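Shop > Kitchen & Pantry > Apple Tools > Lalia Crank Peeler

Lalia Crank Peeler

I've sold kitchen tools out of the same narrow shop in Buenaventura for long enough to have opinions, and apple peelers are where most of my opinions live. The Lalia is the one I use at home. It's a hand-crank peeler that clamps to the edge of a table, peels, cores and slices in one go, and it has outlived two of my blenders and a very expensive juicer I don't want to talk about.

Price is $57, and that includes the spare blade, the little wrench and the instruction card (which is tiny, so keep reading and you won't need it).

What it does

You push an apple onto the prongs, turn the handle, and the peel comes off in one long ribbon while the fruit travels through the slicing ring. At the other end you get a coiled apple with the core left behind on the shaft. Cut it once down the side and the coil falls into rings - perfect for drying, and close enough to perfect for pie. If you only want peeled whole apples for baking, loosen the wing nut and swing the slicing arm out of the way. Same thing for potatoes, and my niece does pears on hers, though they have to be pretty firm.

The body is cast iron with an enamel finish. It comes in red, cream or a dark green that looks much nicer in person than on any screen. The whole thing weighs 4 pounds, so it stays put when you crank hard.

Which apples work best

Firm and fairly round, that's really all it wants! Granny Smith, Braeburn, Rome, Northern Spy, all great. Soft apples will spin on the prongs and turn into sauce before you've asked them to. Very lopsided ones lose more flesh on one side, but you can finish those with a paring knife. I give everything a rinse first and pull the stems, and I cut out any soft spots afterward so the apple still holds together on the shaft.

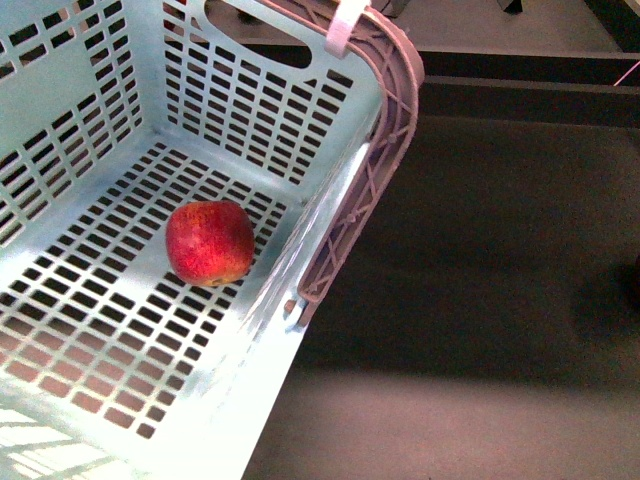 Setting it up

The clamp opens to fit tables and counters up to 2 inches thick. Check your counter before you order, and check underneath it too, because a drawer right below the edge will get in the way. I put a folded dish towel under the clamp foot on my good table. Tighten it by hand, give the body a wiggle, tighten it again.

The blade is set at the factory for a medium apple. If it's leaving strips of skin behind, turn the small screw a quarter turn clockwise and try again. If it's taking off too much flesh, go the other way. Princess Evangelista, who runs our weekend preserving class, likes hers set so thin you can nearly read through the peel, but I'm lazier than that and leave mine alone.

Cleaning

Do not put it in the dishwasher. I know. Rinse it right after you use it, wipe it down, and dry it with a towel instead of leaving it in the rack. Once in a while put a drop of food-grade mineral oil on the threaded shaft. If it starts to squeak, that's the shaft asking for oil, and if it still squeaks after that, bring it in or send me a note.

Spare parts

Blades, slicing rings, prongs and wing nuts are all kept in stock. The peeling blade from the older Torkska model fits this one, but the slicing ring doesn't, so please don't order that by mistake (Bảo Thân in our mail room has handled plenty of those returns and is very patient about it).

If you want the suction base version for stone counters, that's the Plarix. It's lighter and it's fine on a smooth, clean surface, but it won't grip tile with grout lines.

Ordering

Item number 248. Orders placed before noon leave the shop the same afternoon. You have until the end of the following month to return it, used or not, as long as you've washed it. September gets busy and the green ones go first, so if you have your heart set on green, call ahead and I'll put one aside with your name on it.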